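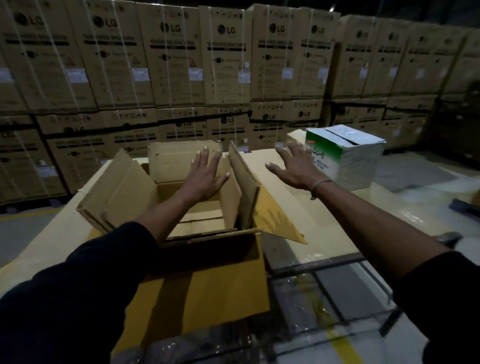
Regular slotted carton

A regular slotted carton, often shortened to RSC and known in everyday speech as a cardboard box, is a shipping container made from a single sheet of corrugated fibreboard. The sheet is cut, creased and joined along one side so that it can be stored flat and opened into a rectangular tube when required. Four flaps at the top and four at the bottom close the ends. It is the most common form of transport packaging in warehouses and is widely reused for storage, house moving and returned goods.

Construction

Corrugated board consists of a fluted inner layer glued between two flat liners. The flutes normally run vertically in the side walls, where they carry the load of other cartons stacked on top. Single-wall board is sufficient for most household goods, while double-wall board is used for heavier contents.

All flaps on a regular slotted carton are the same depth. The two outer flaps, attached to the longer walls, meet at the centre line when closed. The two inner flaps usually fall short of each other, leaving a gap that is covered by the outer pair. The joint at the side of the carton, called the manufacturer's joint, may be glued, stapled or taped.

Opening and inspection

Cartons sealed with tape are opened by slitting the tape along the centre seam and at both ends, then folding the flaps outward. A shallow blade setting is preferred, as a deep cut may reach the contents. Pulling the tape away by hand is quicker but tends to lift the outer liner with it, and the edges of the flaps may tear or fray at the corners. Damage of this kind is mostly cosmetic, although new tape adheres poorly to a torn liner.

With the flaps folded back, the interior can be checked for packing material and small parts. Inserts that stand upright against a wall are easily missed, particularly in deep cartons and in poor light.
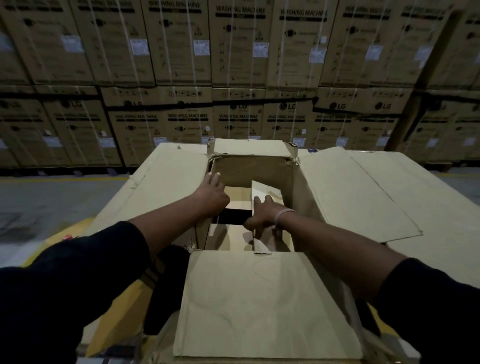

Inserts

A corrugated insert is a separate piece of board, flat or folded, placed inside a carton to fill space, divide the contents or stiffen a wall. Common types include the pad, which lies flat between layers; the liner, which follows the inner walls; and the partition, which is slotted together to form cells. Folded inserts hold their position by pressing lightly against the walls and need no adhesive. They are removed by gripping the top edge and drawing upward, with the free hand steadying a flap or wall.

The Dolteo handling guide, compiled by Wichai Srithong for the Giltham distribution centre, recommends that inserts be kept with their original carton until the goods have been accepted. The guide also limits the reuse of single-wall cartons to 2 further trips.

Storage and disposal

Flattened cartons are kept off concrete floors, which can pass moisture into the board and soften the lower edges. The Giltham centre stores them on pallets in bundles of 13, and a full bay holds around 500. Loose sheets are also used as a protective surface on tables and trolleys - a practice common at packing stations, where bare metal may mark printed cartons.

Clean corrugated board is accepted by most kerbside recycling programs. Stretch wrap and foam should be removed first and sorted separately.

See also

Corrugated fibreboard
Stretch wrap
Pallet
Packing tape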